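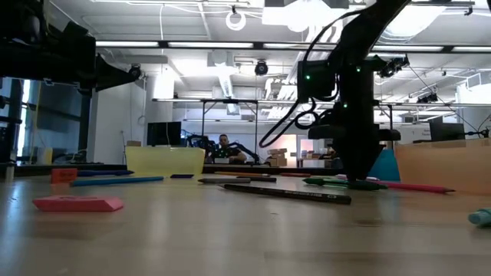 Home Ask Browse Topics Log in

Search questions Go

Are the vet and the landlady from Filbridge together in real life?

Asked October 2018 in TV & Famous People

My mother and I have fallen out over this, so I would be grateful for an adult. She says the couple who play the vet and the pub landlady in Filbridge are married, have two children and live in a converted chapel. I say they are two people who go to work. Her evidence is a magazine from the dentist's and the way he holds her coat in the Christmas episode. Mine is that I looked it up, but one site says they are married, one says they split up in January, and a third says she is 8 years old and married to a cricketer. Does anyone know, and how am I meant to tell which of these pages is telling the truth?

205 views – 7 comments

Answer 1

They are definitely married. You can see it in their eyes.

Answer 2

Not married to each other, as far as I can make out. He has a wife he met at drama school and she has never said a word about her home life in any interview I've read, and I have read more of them than I would like on my gravestone. The chapel belongs to the characters. They moved into it at the end of series two, after the flood, and I suspect your mother has let the plot leak into the actors. It happens. My aunt sent a get well card to a man in Marchand who had only been stabbed on the telly.

As for the websites, most of those "who is so-and-so's husband" pages copy each other. One gets it wrong, the rest repeat it with the words moved about, and then they all look like they agree. The split in January was the storyline where she goes to stay with her sister in Sturkine. Somebody watched it, or watched half of it, and wrote it up as news.

What I do:

Look for an interview where the person says it themselves, in a paper or on the radio, and check it isn't a page quoting another page.
Be suspicious of anything that gives a height, a net worth and a star sign but can't say what they were in before.
If the page says "currently single" and has no date on it, currently could be any time since the invention of the internet.

An eight-year-old with a husband is usually two people with the same name squashed into one page. The cricketer is real, I think, but belongs to somebody else.

I'd let your mother keep the coat. He does hold it rather nicely.

Answer 3

Don't know about Filbridge, I gave up when they killed the dog. But the two leads in Clevik ARE married and it is a much better programme, try that.

Was this helpful? Yes 8 No 2

Share this question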